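Filed under: Work & Money

Abdul-Rahman Laryea has sold secondhand toys from the same storefront for 40 years, and he doesn't buy the talk of a resale boom.

"Every winter somebody tells me used is the new new," he says. "Then February comes and I can hear the clock."

The latest somebody is Redier, an app that promises sellers 84 percent of the sale price. I put the number to him. He asked who pays the postage. I had to look it up: the seller does.
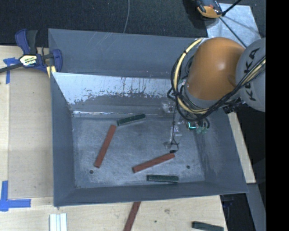 Red and green blocks in a gray bin.

He tried Leka, an older site, for three months and quit. "They sent me a chart. I asked for a check."

Surely some shops do well online? He shrugs. "Some say they do. Have you seen their books?"

I hadn't. He went off to price a box of puzzles, and wouldn't guess whether the pieces were all there.

We use cookies to improve your visit. Accept | Manage settings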